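Notebook, laundry transfer task
November 21, 2025
Entered by Imad Nseir. Wilmer Betancur on the leader arms, Esther Kirui watching the timeouts, Ayantu Tekleab on the phone for the last part.

Picking up from the planning note. Jouko Juntunen still wants 635 demonstrations in the Wondside set before anyone trains on it. I said at the meeting that I don't believe the number and I'm writing it down again so I can be annoying about it later. It came from the Plurton report, where the items were folded towels on a bare bench. A jersey and a pair of shorts don't behave like folded towels. If the first 60 are bad, the other 575 will be bad in the same way, only with more disk space.

Task as written on the sheet: take one clothing item from the basket, bring it up over the gray bench, lay it down, let go. Two arms, remote control, operator allowed to use either arm or both. "Lay it down" is all the sheet says. No word about flat, folded, or which side up. I asked for that to be settled before we started and it wasn't, so we started.

Setup

Basket on the floor, left of the padded bench, whiteboard stand behind. Wilmer drives the approach high and then drops between basket and bench with the fingers wide open. I don't like the route. The right finger ends up running along the side of the upholstery, and with gray fingers on a gray floor next to gray fabric I doubt a policy gets much out of the wrist view for judging clearance. The red cloth is the only thing with any contrast. Whatever we train will learn "go to red", and we'll all be pleased with it until someone puts in a gray sock.
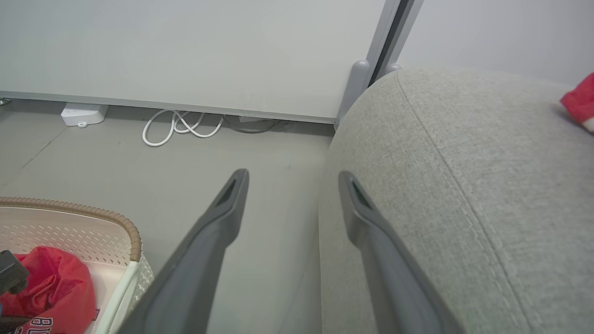

What went wrong in the first block

Wilmer pauses before he closes. Every time. He's checking the wrist view against the overhead view, and I would too, but the pause gets recorded like everything else. We've seen this on the Casach data: the policy learned to hang over the object and wait, because waiting was in the examples. Esther's view is that we can trim the still parts afterward. Mine is that trimming breaks the timing between the two arms, and that we'd be training on motion no one made. Not settled. For now the episodes go in untrimmed, with a flag in the notes column.

Second problem is cloth on the rim. When he grabs near the edge of the basket, the item comes up folded over itself and he has to shake it. The shake looks fine on the screen. I don't want it in the set. A robot that shakes laundry without knowing why is worse than one that drops it.

Third, the leader arm's grip trigger has play in it. Wilmer squeezes to what feels closed and the follower stops short. Then he over-squeezes. The gripper command trace has a step in it that has nothing to do with the cloth. I swapped in the stiffer Valtonen spring and it got better. I won't say fixed.

Hand guiding, short try

Jouko's argument all along has been that we should move the arms by hand and skip the leaders, so we gave it 20 episodes. You do feel the cloth go tight, which you can't through the leaders. You also stand in the overhead view with your sleeve across the bench, and I can't see anyone training on that. Moving two arms at once needs two people, and Esther and I were not in step. Three of the 20 are worth keeping. I'll write that up separately so it doesn't get quoted as "hand guiding works".

Second block, both arms

Back to the leaders. This is the part I'd expected to throw away, and I'm less sure now. Left gripper pinches the jersey through the lettering, right one comes in open from the side. The pinch is deep, cloth over and between the fingers, and I'd take that over the fingertip grabs from the first block. The wrist view holds up too: big dark letters with a white outline give the camera something to lock on to. Same worry as above, though. Plain cloth won't be so kind, and the set as planned has very little plain cloth in it.

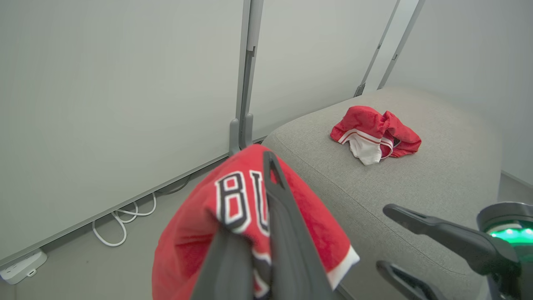 Reading time: 3 min

Shorts on the bench are a problem for the labels. The sheet has "item on bench" as the end state, and with shorts bunched up there already, the success check can pass on the wrong garment. Ayantu wrote the check and confirmed it on the phone: it looks for red on the cushion and doesn't care which red. So any success figure from a two-item layout means nothing until that's changed. She'll key it to the item named at the start of the episode. Until she has, please don't put a percentage on a slide. I mean Jouko.

Also noticed: with the jersey bunched in the fingers, the left wrist view is partly cloth, and the operator is driving on the overhead. The policy gets both views, so maybe it copes. Wilmer thinks it will. His reason is that he can do it, and he knows where the bench is.

To do

Write one sentence that says what "lay it down" means. Jouko to sign it.
Flag all episodes with a pause before closing. Esther.
New success check, keyed to the item. Ayantu.
Trigger play on the right leader, same spring as the left. Me.
Find plain clothes, gray and white, no print. Anyone.
Train a small policy on the first 60 before collecting more. I've asked for this before. If it hovers over the basket, we stop and change how we record.

Arms parked, leaders powered off, data copied to the shared drive but not yet checked against the episode list.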